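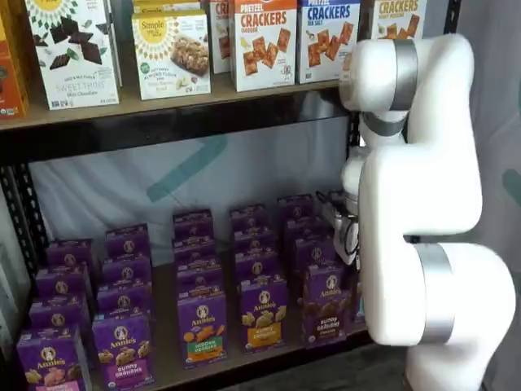

## 3. Materials and method

### 3.1 Setting

The survey was carried out in two towns, Lindance and Sedwood, between September and November 2018. Both have one full-size supermarket and a handful of smaller grocers. Lindance has the older population of the two and a higher share of single-person households. Sedwood is a commuter town, and most of its grocery shopping is done after work. We had hoped to include a third site at Vallejo, but the only large store there was being refitted and the snack aisle kept moving.

Participants were approached in the car park or at the entrance and asked whether they had come to buy packaged food for the household. Those who said yes were given a short information sheet and a consent form. In total 2906 people completed the exit questionnaire. Anyone under 18 was excluded, as was anyone who worked in the store.

### 3.2 Exit questionnaire

The questionnaire had two parts. The first asked which boxed snacks the person had bought, and for whom. The second asked the person to recall, without looking in the bag, the brand, the kind of product and the flavour of one boxed item. The interviewer then asked to see the box and noted whether each answer was correct.

A flavour answer was marked correct if it named the main ingredient of the flavour as printed. "Mint" was accepted for mint chocolate, and so was "choc mint". "Chocolate" alone was recorded as partly correct and analysed separately. Colour answers ("the green one") were not accepted as flavours but were kept, as a good number of people gave them before anything else.

Interviewers worked from a printed sheet in Lindance and from a tablet in Sedwood. The tablet version was set up by Tasetix and followed the same order of questions. In the first week the tablet skipped the partly correct option if the interviewer tapped too quickly, and those records were corrected by hand from the interviewers' notes.

### 3.3 Shelf reading task

A smaller group of 200 shoppers agreed to come back for a shelf reading task. Each person stood at a taped line and was asked to find a named flavour among boxed snacks on open shelving. Time was measured from the end of the spoken instruction to the moment the person pointed at a box. Some 60 of the group normally wore reading glasses and were asked to do the task once with them and once without. The order was alternated.

The position of the flavour name on the box was coded as upper, middle or lower. We did not code typeface, as the differences were too small to be judged reliably by eye. We also left out boxes on which the flavour was given only by a picture. Where a box carried both a picture and a flavour name, only the name was coded.

Coding was done by Iñaki Sarmiento and then repeated by a second coder who had not seen the first set. Disagreements were nearly all about where the middle third ended. They were settled by measuring the box. Figure 1 includes a box coded as lower.

**Figure 1.** Boxed snacks in a row on open shelving. On the Sweet Thins box the product name and the flavour, Mint Chocolate, are both in the lower text.
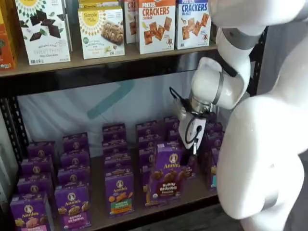
### 3.4 Analysis

Recall of brand, kind and flavour was compared using the whole questionnaire sample. Household size, age group and town were entered as controls. We treated repeat purchase as a separate factor, as a person who buys the same box every week may not need to read it at all. Repeat purchase was self-reported and we had no way to check it.

Search times in the shelf task were not normally distributed. A few people took a very long time, usually after starting on the wrong shelf, so medians are given throughout. Searches in which the person gave up were counted as failures and have no time attached to them.

The two versions of the questionnaire were compared before the data were pooled. Refusals were slightly more common with the tablet, mostly from older shoppers who said they were in a hurry, but the pattern of correct answers was much the same.

### 3.5 Limits of the design

The sample leaves out people who order groceries online, and they see packaging under quite different conditions. It also leans towards daytime shoppers in Lindance, where we could not get permission to work after dark. Recall was tested within minutes of paying, so the results say little about what people remember at home.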